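Notice to Holders of Delivery Slots

The notice was issued from the Jarnis works in May and bore the signature of Åsmund Lunde, Director of Allocation. It was addressed to all persons holding a confirmed slot for the Sedau, long-range version, and it advised them that the price of the vehicle had been revised downwards with immediate effect. Holders who had already taken delivery were thanked for their early confidence in the company.

Hicham Helmy had taken delivery at four o'clock on the afternoon before.

He read the notice standing in his kitchen, and then read it again in the car, which was parked in the road outside and had 14 kilometres on it. The second reading did not improve the terms. He went indoors and wrote to the Office of Allocation, setting out the facts in numbered paragraphs, as his father had taught him to do when writing to any body with a letterhead.

The Office replied within the period stated in its charter. It regretted that Mr Helmy's circumstances did not fall within the scope of the revision. It drew his attention to the distinction between a slot, which was an entitlement, and a vehicle, which was a possession, and observed that the entitlement had been extinguished at the moment the possession began. A form was enclosed for any further representations. The form asked for the number of his slot.

His slot had been number 217. He entered it in the box provided, and beneath it he wrote: extinguished.

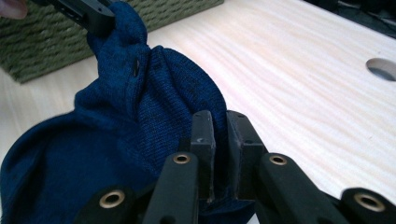

The navy pullover, fine knit.

Mr Helmy's further representations were heard at Jarnis in a room on the upper floor of the administration block. He had put on his navy pullover for the train and carried his jacket over his arm. Director Lunde presided. To his left sat an officer from the Jaseleo battery division, whose presence was required by the rules of procedure, and who took no part.

"The company acknowledges your letter," said the Director. "It was found to be in good order."

"Thank you."

"You ask for the difference between the old price and the new."

"I ask for that, or for the car to be taken back and my slot restored. I should then be content to wait my turn."

The Director consulted his papers. Through the window behind him lay the holding ground, where finished Sedaus stood in rows as far as the railway line. The second assembly hall had been opened in the winter, and the works now completed a vehicle in the time it had formerly taken to paint one. Mr Helmy had passed the holding ground on his way from the station. He had supposed at first that it was the staff car park.

"A restored slot would carry a waiting period of six weeks," said the Director.

"There appear to be a great many cars outside."

"Those are allocated."

"To whom?"

"To the month," said the Director. "They will be delivered when the month requires them. The figures are compiled at the close, and the close is a busy time for all of us. Your own vehicle was delivered for last month, Mr Helmy. If it were returned, last month would be one short."

The officer from Jaseleo looked up briefly and then down again.

Mr Helmy said that he had not understood himself to be buying a car on behalf of a month. The Director replied that few customers did, and that the company did not hold it against them. He then read aloud the relevant clause, which had been drafted by the firm of Oyewole and had withstood several hearings of this kind. It took some time. When it was finished he put the cap on his pen, and the hearing was recorded as closed.

At the door he shook Mr Helmy's hand and asked, in a lower voice, how he was finding the car.

"It is very quiet," said Mr Helmy. "I had not expected to like it as much as I do."

"No," said the Director. "I bought mine in March."

They stood for a moment on the landing. The price in March, as both men knew, had been higher still. Then the Director returned to his room, where four further representations were waiting to be heard before lunch, and Mr Helmy went down to the gate and asked the way to the station.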